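Deirdre Mulcahy
Oct 16, 2019

Thread on the Petow situation at Cunbridge, as I've had a lot of messages asking whether he's going in January. I'll put down what I know and keep it separate from what I think.

1/ Uston have asked about him twice. The first time was in September, after the window had shut, so it was only ever a conversation. The second was last week and was more serious. They wanted to know what Cunbridge would take.

2/ No bid has gone in. I've seen it written in a couple of places that an offer was turned down. I've checked with people at both ends and they say there has been nothing on paper.

3/ His contract runs to the end of next season. Cunbridge offered him an extension in the summer and he didn't sign it. The wage was fine, I'm told. The sticking point was length. He wanted two years and they wanted four.

4/ He has played 1,176 minutes already across league and cup, more than any other outfield player at the club. He did the full 90 on Saturday with strapping on his thigh and looked tired from the hour mark. That's a problem for Cunbridge whether he stays or goes.

5/ Ma is the obvious replacement and he's already in the building. He's only started twice, both in the cup. The coaches like him but think he gives the ball away too cheaply when he's pressed. He's also left-footed, so the midfield would have to shift round to fit him.

6/ Uston need someone. They've got 16 points and have scored fewer than anyone in the top half. Their manager has tried three different players in that position and none of them has kept the shirt for more than a fortnight.

7/ Someone asked about appearances. Petow should reach 100 for the club before Christmas if he stays fit. There's a small payment due to his old side when he does – I don't think it changes anything, but it has been mentioned to me more than once.

8/ My view, and it's only a view: he stays until the summer. Cunbridge are two places off the play-offs and the owner won't want to explain selling him halfway through the season. If they drop away before the new year I'd think again.

9/ The bit I can't get an answer on is whether he's asked to leave. His agent isn't returning calls, and the club say he hasn't. I'll add to this thread if I hear any different.

More from Deirdre Mulcahy
Cunbridge injury list before the Uston game
Why Ma keeps starting on the bench
Cup draw: who got who
Uston's away form, match by match 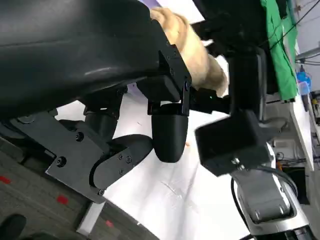 Black gripper and fingertip, close up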